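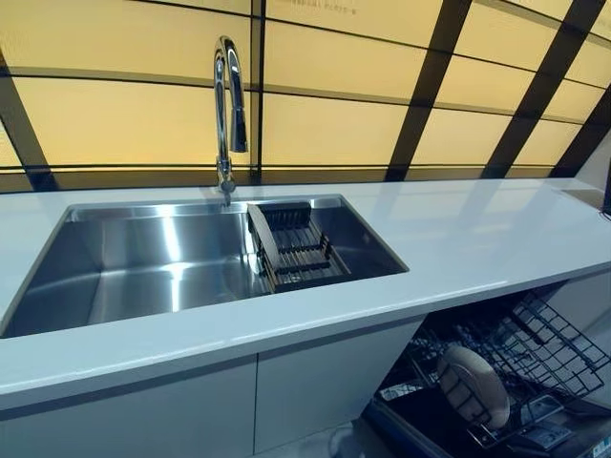
**Why do we split a task like "load the dishwasher" into short stages before training a policy on it?**

Because long demonstrations drift. A small error in the first few seconds puts the robot somewhere the training data never went, and every prediction after that starts from a worse place. Short stages give us places to stop and check, and they let us see which part of the job is failing.

OK, so that's the one-paragraph version of today. The rest of this handout is what I'd have written on the board if my handwriting were better. Apr 7, 2024 is the version date, so if yours says something older, toss it.

## Where we left off

Last time we did plain behavior cloning: record a person doing the task, pair each observation with the action that followed, fit a network. It works surprisingly well on short stuff! Then we watched it fall apart on the kitchen task, and a bunch of you asked (fair question) whether more data would fix it.

Partly. The Stotley kitchen set has 2,682 demonstrations, and going from 300 of them to the full set helped a lot on reaching and grasping. It helped much less on the full task from start to finish. That gap is what I want you to think about.

## What counts as a stage

I follow Hideaki Ogura's way of cutting things up, which he used when he built the Oroma labeling tool. A stage ends when something in the world has changed that you could check from one camera view:

- plate is held
- plate is over the rack
- plate is standing in a slot, hand is clear

"Robot moves left" is a bad stage. You can't look at a picture and say whether it's done. "Plate is standing in a slot" is a good one, although glare off shiny metal can mess with the checker more than you'd think, and a rack full of thin black wires is miserable for depth sensing. Look at the kitchen and ask yourself where you'd trust a depth reading. I wouldn't trust much of the sink.

## The stage checker

We train a small classifier, separate from the policy, that looks at the current view and gives the chance that the stage is finished. The policy keeps running until that number stays high for 5 readings in a row. Why not just one? Try it in the notebook and you'll see the thing jump ahead while the plate is still in the air.

Ours is called Zenent (I didn't pick the name). It was trained on 229 hand-labeled clips, so don't expect miracles in a kitchen it hasn't seen. Most of its mistakes are early calls: it says "done" when the plate is near the slot. Early calls hurt more than late ones, since a late call mostly costs you time.

## Things people mix up

The checker doesn't choose actions. It only decides when to move on. If your robot grabs the wrong edge of the plate, go fix the policy.

Also, stage success rates don't simply multiply. I see this on homework every year. How well stage two goes depends on how stage one ended, so a sloppy grasp that technically passes can wreck the placement later. Report the full-task rate next to the per-stage ones, please.

## For next time

Read the Iyer notes up through the part on recovery behavior. Then pick a chore you know well and write out your own stages for it, with the check for each one. Half a page is plenty. We'll swap in pairs and try to break each other's checks. The longer project write-up isn't due until May.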